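**Co-training on the messy set: it helps more than I expected**

**gristlemill** · 13 February 2025

OK, I've been dying to post this! We finished the comparison we've been planning since November. Two policies, same architecture (Castard, stock config), same 271 teleop demos of our tidy-up task. The only difference is that one of them also trains on 2000 episodes of unrelated junk from the Punano pool: other rooms, other objects, no overlap with our task at all.

The co-trained one is so much better at soft things. I've watched the eval videos way too many times.
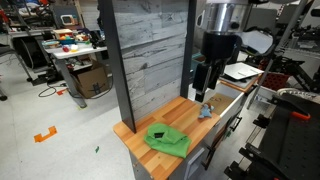

What the extra data seems to buy us is grasp height. The policy trained only on our demos learned one approach and sticks to it, so it stops high over anything flat and closes on air. The co-trained one goes lower and picks its spot. Soft stuff is where you'd want that: the green cloth is all folds, and the little light-blue plush toy lies on its side, so neither one offers a nice fixed grasp point. The open drawer on the right is its own subtask and I'm scoring it separately (the gap is smaller there, still looking at why).

**pell_ohm**

Love this. How many seeds per policy?

**gristlemill**

2 each. I know, I know. More are training now!

**tinroofdata**

I'd hold off on "so much better" with two seeds. Also, did you match gradient steps or epochs? If you matched epochs, the co-trained model got a lot more updates, and that alone could fix your grasp height.

**gristlemill**

Steps. Same batch size too, half our demos and half Punano in every batch. So the co-trained one sees *less* of our task per step, and that's the part I find exciting.

**tinroofdata**

Fair, that's the right way to do it. I still don't buy the explanation. Seeing less of your demos is also regularization. Try it with our-demos-only and heavy dropout before you credit the diversity.

**Koo_fan**

Disagree with tin a bit. We ran that control on Tristen last year, and dropout made it hesitate more. It would hover over the object until the episode timed out. Different arm and a smaller model, so take it for what it's worth.

**gristlemill**

Ooh, hovering is exactly the failure I see in the demos-only runs. I'll add the dropout control anyway, it's cheap.

**pell_ohm**

Do you randomize where the objects start? If the plush is always at the back of the counter, the baseline could be memorizing a spot.

**gristlemill**

Yes, 10 start layouts, shuffled, same order for both policies. None of them are in the demos.

**tinroofdata**

Good. Post the per-layout numbers when you have them, averages hide a lot with cloth.

**gristlemill**

Will do, table goes up once the new seeds are through eval. Koo_fan, could you send me your Tristen dropout settings?

**Koo_fan**

Sent you a DM.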